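Floor and Wall Tiler (Fixed Term), Sinmont Refurbishment Contract
Joubert Interiors, Hastau depot

Joubert Interiors requires a floor and wall tiler for the internal refurbishment of Sinmont, a residential block of 149 flats. The post is full time and runs until the end of September. The tiler will report to the site supervisor and work in a team of five.

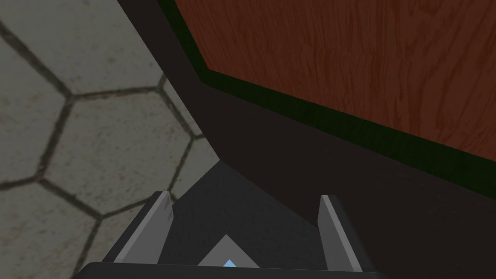 Duties cover subfloor preparation, setting out, cutting, fixing and grouting in kitchens, bathrooms and shared corridors. Moisture readings are taken and logged before any adhesive is opened. Much of the floor work is in hexagonal tile of the pale grey, speckled type with dark grout, and applicants must be able to keep narrow joints true where three tiles meet. Cuts against fitted furniture are made to template. Wall work is mostly standard rectangular tile to half height.

Applicants need at least four years' site experience, a current site safety card and their own hand tools. Wet saws, mixers and extraction are supplied. Experience with levelling compounds is desirable.

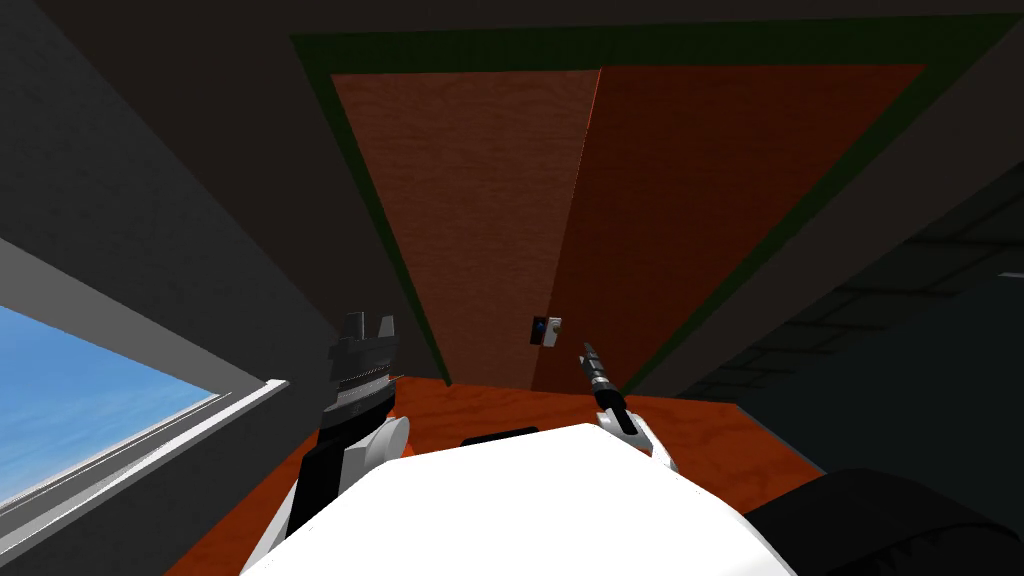
Hours are 07:30 to 16:00 with a 30-minute unpaid break. Overtime is by agreement and paid at time and a half. Travel is paid for journeys of more than 50 km each way. Parking is at the Skalteta Road entrance only.

Applications should include a work history and two trade references, and must reach the Hastau depot by 21/11/2025. Shortlisted applicants will be asked to complete a paid half-day trial. Please quote reference SK-4.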